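Module handout 5: Cloth, and why your numbers will disappoint you
Plurkudow group project, second half of term

Read this before you collect anything else. The first batch of demonstrations is in, and several of you have written to say the hard part is now over. I doubt it.

The task sounds small. A piece of cloth lies in a heap on a bed, and the hand-held gripper has to get hold of it and spread it out. Your recordings are supposed to teach the Drakel arm to do the same. Each team owes 300 recordings by the end of February, and most teams seem to think the count is the goal. If 300 recordings all start from the same heap, you have one recording and a lot of copies.

Where cloth differs from the blocks in handout 2

A block has a position and an angle. Write those down and you are nearly done. A heap of cloth has folds lying over other folds, and the camera on the gripper sees only the top ones. The corner you want may be underneath. Several reports proposed "find the corner, then pull" as a first step. Fine, but how does it find the corner?

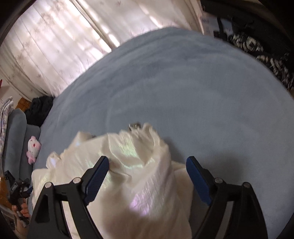 Fig. 1. Gripper over the white cloth, light blue blanket beneath. Note the metal clip near the top of the heap.

Look at the sheen as well. The cloth shows faint pink and green in its folds, and those colours will shift as the gripper moves. A model can easily learn to follow a reflection. One team claims theirs "tracks the fabric". I would like to see that claim tested with the curtains closed.

The clip raises the same worry. It is a small, bright thing on a pale cloth, just what a lazy model will latch on to. Run your trials with it and without it, and report both.

On success rates

The Kwofie report gave a success rate of 7 out of 7. I don't believe a rate from seven trials, and neither should its authors. They also left out what counted as success. Flat to within what? Judged by whom, and before or after seeing the result?

For the next report:

State your rule for success before the first trial.
Keep the failures. Do not re-record them.
Change the starting heap every time, and say how you changed it.
Use 2 judges who did not hold the gripper.
Test on a cloth that is not in your recordings.

The Mostura scripts will sort your files and draw a handsome graph. Please don't put the graph on page one.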